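Room 1118: Walls, Door and Desks

Gallery | Posted Aug 28, 2026 | Text by Violeta Lagos

We moved from Room 1310 to Room 1118 at the start of the summer. People in the other offices have been asking what the new room looks like and how we set it up, so this page covers the main parts: the walls, the ceiling, the door, the work surfaces and the keyboards. The notes are short in most places. The keyboards got more space than I planned.

Walls and ceiling
Both are white. The old room had a green wall on the window side and a beige one across from it, and the color of anything you put on a desk changed depending on where you stood. We asked for plain white throughout and got it. The paint is from Stirnis, a washable interior one, put on in two coats. Marks at elbow height come off with a damp cloth and a drop of dish soap. Rub lightly. If you scrub, you get a shiny patch that shows more than the mark did.

The ceiling was done first and left overnight before the walls were started. Leena Väisänen had wanted a darker ceiling to cut the glare on the screens. We tried turning the screens a little instead, and she says that is good enough for her.

The door
The door is white as well and sits in the left wall when you face the way most of us work. It stuck for the first few weeks. The building office planed the bottom edge in August and it now closes without a shove. Please don't prop it with a chair. There is a rubber wedge on the floor behind it for that.

Work surfaces
Most of the work in here is done standing up, and the surfaces were set with that in mind. In 1310 the desks were all at one height, chosen by whoever bought them, and Itzel Bañuelos and I both ended the day with sore shoulders for different reasons. The rule we use now is simple. Stand up straight, let your arms hang, bend them at the elbow, and the surface should come a little below your hands. For close work with small parts it can come up a bit. For packing or sorting it should go down.

We left more floor between the work surfaces than the plan from Sowah called for. The plan fit one more desk in. We measured it out with tape on the floor, walked around for a morning, and took the extra desk out again. It went to the mail room.

Keyboards
All the keyboards in the room are black. They came in one order from Josico and they are all the same model, so anybody can sit down or stand at any station and find the keys where they expect them. In the old room we had a mix, some with the number pad and some without, and two that were missing the same letter. The new ones are quiet, flat and a little too easy to lose under paper.

Cleaning them is on the monthly list. Unplug the keyboard, turn it over, tap the back a few times over a bin, then go between the rows with a soft brush. Wipe the tops with a cloth that is barely damp. Black keys show dust and skin oil faster than gray ones do, and the space bar always looks the worst.

At work in the room, with white walls and a white ceiling, a white door off to the left, and black keys up close.

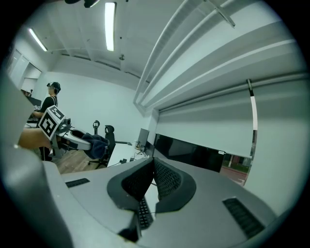
Imad Khoury wrote in after the first version of this page went up to say that the keyboards should sit farther back from the front edge than we have been putting them. He would like a full hand's width of bare surface in front of the space bar, enough to rest a wrist on between bursts of typing, and he thinks half of the complaints about desk height would go away if people tried that first.

I have been doing it his way for two weeks and I think he has a point, at least for sitting. Standing, I still pull the keyboard forward without noticing. Leen Kanaan does the same. We are going to put a strip of tape on one station to mark where the keyboard goes and see who sticks with it.

Cables
This is the part we have not finished. The keyboard cables run straight back and drop behind the work surface into a tray, which works well. The power strips are another matter. Three of them are still on the floor and get kicked. Trays for those are on order from Tritmont, and the delivery date has moved twice. Until they arrive, keep the strips against the wall and don't coil the extra cord under your feet. Hook-and-loop ties are in the top drawer by the sink. Please use those and leave the plastic zip ties alone – every time a station changes, someone has to cut them off, and last time they cut the cord.

Light
The overhead light is even and a bit strong. With white on every side it bounces around more than it did upstairs, and for the first few days several of us thought the bulbs were brighter than the ones in 1310. They are the same kind. If it bothers you, tilt your screen down slightly before you ask for a lamp to be taken out. Anyone who works better with a cap on is welcome to wear one.

What it cost
The paint, brushes and tape came out of the regular room budget. The keyboards were the biggest item. We had $50 left at the end and spent it on hooks for the back of the door, a second bin and the rubber wedge mentioned earlier. The desks were moved down from upstairs and cost us only a long afternoon with the freight elevator.

Things we would do differently
Paint before the desks come down. We did it the other way around and spent a day shifting covered furniture from one side of the room to the other.

Label the keyboard cables at both ends. We labeled them at one end, and it was the end you can't see.

Order the power trays at the same time as everything else. Itzel said so at the time and I would like that noted.

Still to come
Hooks for bags near the door, a shelf for manuals and a decision on the whiteboard, which is leaning in the hallway outside 1310. Leena wants it on the wall across from the door. I would prefer it on the short wall, where it can be read from more of the stations. If you work in 1118 and have an opinion, leave a note in the comments or tell one of us before the drill comes back from the third floor.

Comments

Leen Kanaan
Short wall for the whiteboard. The door would swing into anyone standing at the other one.

Itzel Bañuelos
Short wall is fine with me. Can we also get a second soft brush? The one by the sink is down to a few bristles and I ended up using a paintbrush on my keys last month. It worked well enough, but it sheds.

Violeta Lagos
Brush added to the next order. I'll put it in the drawer with the ties.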